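3.2 Bin and block set

Sorting by color was kept apart from sorting by size. All blocks in a set are rectangular, but color differs and so can length, so anything we see in the order of packing comes from color, from length or from where the block happened to land. Draft layouts from February used mixed shapes and were dropped (see Lovar set, Section 2).

The bin is open sheet metal, gray, walls sloping outward to the rim. The slope matters more than we expected. A block that touches a wall tends to slide back to the floor, so blocks rarely end up leaning, and the floor stays the only real resting surface. Flat-walled bins from Trernitz gave us leaning blocks in 58 of 192 fills - too many to score cleanly.

Two colors, red and dark green. Ismail Lamrani scored all fills by hand, once from the left side and once from the front. Where the two scores disagreed the fill was thrown out and repeated. Lighting was not changed between fills, altough the sloped rear wall does throw some shine back in late afternoon.

The bin sits on a pale wooden tabletop next to a covered board. Dark carpet on the floor behind, useful as dropped blocks dont bounce far. 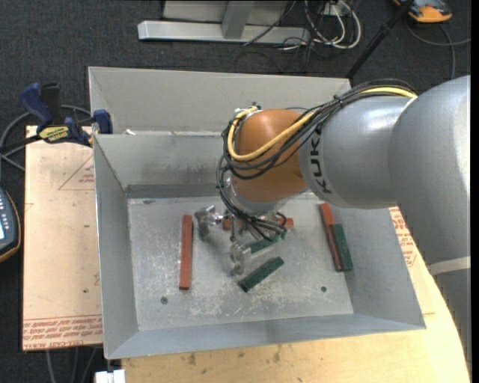
Figure 2. Sheet-metal bin with six blocks, three red and three dark green.

Fills with equal numbers of each color are called balanced from here on. Unbalanced fills follow the Ene ordering and are treated in 3.3. Color names in the tables are ours - the Nulutix labels use a different scheme, conversion is in the appendix.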